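Ticket 1252: Right gripper drops tracking next to left
Opened by: Subira Mabula
Assigned to: Purificación Arroyo
Status: Waiting on reporter

Mabula, 9:40
Comparing the Pitico hand-held grippers against the Michalík pair. Pitico right loses its pose for 300 ms whenever I bring it level with the left. Michalík pair doesn't do this, but it also weighs as much as a ham.

Arroyo, 10:15
Firmware?

Mabula, 10:22
4, both sides. The updater congratulated me twice.

Arroyo, 11:05
Swap the marker cubes left to right and run it again. If the fault moves with the cube, it's the print. Also please post a view from the head camera with both grippers up.

Mabula, 13:30
Swapped. Fault stayed on the right, out of loyalty I guess. Head view attached.

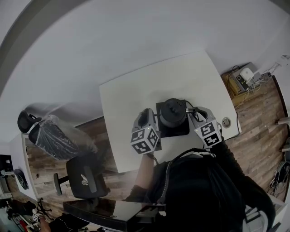
Attachment 1: both grippers at the desk, marker cubes on, head camera view.

Arroyo, 14:10
Thanks. Cubes look fine to me. Try rerouting the thin cable on the right one and set exposure to fixed in the Ultitar controller. Auto exposure has opinions about white desks.

Mabula, 14:12
So do I. Will rerun after the Oststead call.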